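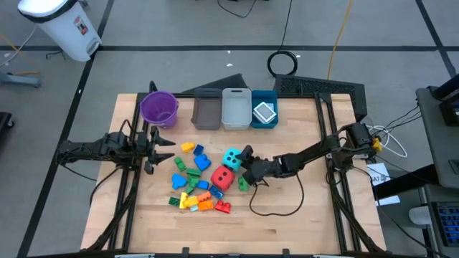 Bench 2, two-arm cell, blocks out, bins at the rear.

Clilham Student Robotics Forum > Projects > Two-arm sorting, spring demo

s_makowska
Posted 17 January 2025

Current state of the sorting cell attached above. Task for the demo is unchanged: clear the blocks from the middle of the table into the three bins by color group, both arms running, no operator input after start. Dice go in the bucket.

Open problem is the split of the workspace. At the moment I divide the table down the center line and each arm owns its half. Anything on the line goes to the right arm. This is simple and it has never produced a collision in the planner, but the pile is always in the middle, so one arm waits while the other works. Last full run took 8 minutes and the left arm was idle for most of it.

Proposals welcome. Code is in the Czarnecka branch, not main.

ikurek_u
Drop the fixed split. Use a lock on the center zone and let either arm request it. Outside the zone they run free. We did this for the Plurkero entry in July and cycle time went down with no other changes.

s_makowska
How large was your zone? If I draw one around the pile it covers every pick and the lock serializes everything. Same result as now with more code.

ikurek_u
Lock on the swept volume of the next move, then. Don't lock the pile.

aniela_p
I would not touch the scheduler yet. Look at where the two dice are. They look soft, they are the largest objects out there, and they sit against each other with the blocks close by. Any grasp on the red one risks pushing the turquoise one. Remove the dice first, always, with whichever arm is nearer, then sort the rest. Ordering costs you one if statement.

s_makowska
Dice first is fine for this layout. It fails when a block is resting on a die, and the rules allow the judge to arrange the pile.

aniela_p
So check for that case and fall back. You have a height map.

s_makowska
The height map is noisy at the edges of the studded pieces. I have been averaging 5 depth readings and it is still not good enough to say what is on top of what.

GoreckiI
Two separate points.

1. The right arm's cable. There is a wide loop of it lying on the wood under the arm. Tie it back along the links with enough slack for the wrist. We lost a run at Cotitbridge to a cable that caught a block and moved it after the detection pass. The log looked like a vision fault and we spent an afternoon on the wrong thing.

2. The teal bin has something in it. Empty it before you log any runs. If the bin check compares against a stored background you will get a false full.

s_makowska
Cable: agreed, will do. Bin: the check is not enabled in this build, but I will clear it.

ikurek_u
Disagree with Iwona on tying it tight to the links. Overhead support is better. Anything strapped along the arm limits the roll joint.

GoreckiI
I said with slack. Overhead support also puts a line through the top camera's view, and then you are masking it out of every image.

ikurek_u
Masking a fixed line is trivial. It would not be fixed, I grant that.

s_bilgin
Coach here. Please keep cable routing in the hardware thread.

On the schedule question, nobody has posted numbers for the alternatives. Szymon, run the current split and Aniela's ordering on the same set of recorded layouts in simulation, 50 layouts each, same seeds. Report median time and failed grasps separately. Urszula's swept volume lock can be tested after that if the idle time is still the main loss.

aniela_p
Can the layouts include a green flat block lying on another green one? Same-color stacks are where segmentation merges two parts into one, and the gripper then aims at the wrong center.

s_makowska
Yes, I will add stacked pairs in green and in blue. Blue is worse, there are several shades and the dark one is sometimes put in the black class.

aniela_p
There is no black class in the demo set.

s_makowska
There is in my config. Removing it now.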